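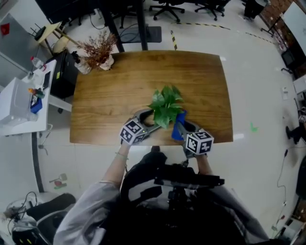
3.2 Care and upkeep of the hand-held grippers

Good demonstrations begin with a gripper that behaves the same way every morning, and we were surprised how much of our data quality came down to plain housekeeping. The Clurkel set consists of two hand-held grippers, left and right, worn together with a body harness. Each gripper carries a marker cube, and the pose of the jaws is worked out from whichever patterned faces are in view (Figure 2). A cube that has shifted on its mount by even a small amount spoils every recording made with it, so the cube is the first thing we check.

Figure 2. Hand-held grippers in use at the plant and cloth station. The marker cubes show three faces each; the right jaws are against the blue cloth.

The check itself is delightfully simple. The operator rests each gripper in a Cabral cradle, closes the jaws fully and holds still while 70 readings are taken. If the readings disagree with the stored values, the cube screws are loosened, the cube is seated again and the check is repeated. Florencia Gallardo, who wrote the procedure, also asked operators to wipe the cube faces with a dry cloth, as fingerprints on the white squares made the patterns harder to read under our ceiling lights. That one habit brought a lovely improvement!

Jaw wear took longer to understand. Soft tasks such as handling leaves and fabric ask for light, steady pressure, and a worn hinge lets the tips drift apart under load. We logged 2,495 recordings across the two grippers and found that 373 had to be set aside. Most of these came from a single stretch in August, when the right hinge had gone about 525 recordings without fresh grease. We now grease both hinges together and swap the Brultier pads at the same time, which keeps the two hands feeling alike to the operator.

Cables deserve a word too. The Prosteo lead is clipped to the harness before the grippers are picked up, and the clips are inspected whenever the harness changes hands. Replacement leads are kept coiled in the drawer under the cradle.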